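My mother's letters, and why I started to write by hand again

Posted 5 August 2024

When I moved away from Cikport I was twenty-four years old and I had one suitcase and one shoe box. The shoe box was empty. My mother gave it to me at the door and said it was for the letters. I thought she was joking a little, because we already had phones and it was easy to call.
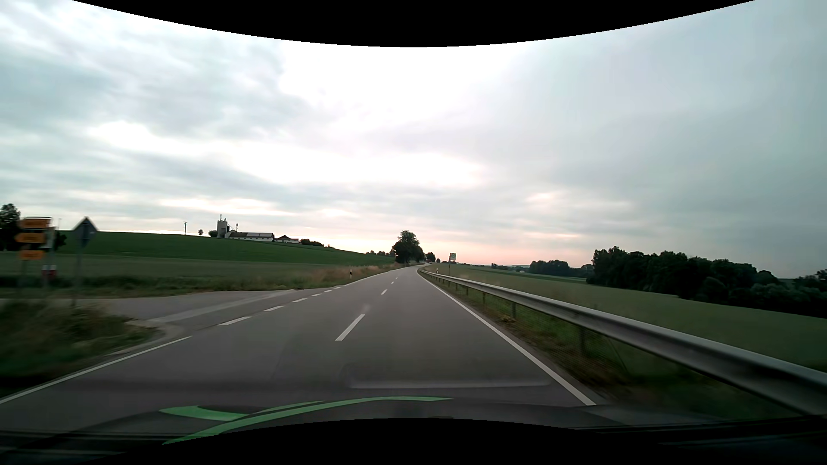 She was not joking. The first letter came before I had bought curtains. It was two pages, written on both sides, and it told me that the neighbor had painted his gate green, that my aunt's knee was better, and that the plums were late. I read it standing in the hallway and I did not know what to do with it. I called her the same evening and said thank you for the letter. She said, "Then write me one." So I wrote, badly, half a page.

We continued like this for many years. She wrote more than I did. After she died I put all her letters in order by date, and it took me most of a week because she often wrote only "Sunday" or "after lunch" at the top. In the end I had to use the stamps. I have 32 letters from the first year alone. Later there were fewer, because her hand became tired, and in the last two years they are mostly cards with a few lines.

I want to explain what I found in them, because I think I had not really read them before. I had read them the way one reads a message from a mother, quickly, to see that everything is fine.

The first thing is that she almost never asked me questions. On the phone she asked all the time: did I eat, was I cold, did I meet somebody. In the letters she told me things. She told me about the bakery on Kelmendi street, and that the new owner put too much salt in the bread, and then six months later that he had learned. She told me about a dress she saw at a wedding and did not like. I can follow the bread through eleven letters. I did not notice it when they came one by one.

The second thing is her spelling. She left school early and she was ashamed of it, and I remember that as a teenager I corrected her shopping lists. I would give a lot to take that back. She makes the same mistakes in the last card as in the first letter, and now when I see one of those words written correctly in a newspaper it looks wrong to me.

Last winter I told some of this to Shadi Sleiman, who teaches the evening class where I improve my English. She asked if I still wrote letters to anyone. I said no. She did not say anything more about it, but at the next lesson she gave the whole class homework to write one letter on paper and mail it. There was a man who asked if he could send it by email and she said no, he could not.

I wrote to my cousin in Cunder. I bought a pad of 50 sheets and used nine of them before I had a page I could send. My hand hurt after the second paragraph. I also found out that I no longer have one handwriting – I have a fast one that I cannot read and a slow one that looks like a child's. I used the slow one.

My cousin answered after 40 days. I had already decided that the letter was lost. She wrote that she had put it on the refrigerator and was afraid of answering it, because her own letter would have to be as long. It was longer. She wrote about our grandfather's workshop, and about a summer when we slept on the roof, which I had forgotten completely and which I am still not sure I remember now or only imagine from her description.

Since then we have written every month. I write at the kitchen table after dinner, without a plan. If I make a mistake I cross it out with one line so she can still see the word. I try not to ask too many questions. In September she will turn sixty and I would like to send her copies of the letters where my mother mentions her – there are more than I expected, and one of them is about the roof.

I must find a copy shop that will be careful with the thin paper. The old air mail sheets are already tearing where they were folded.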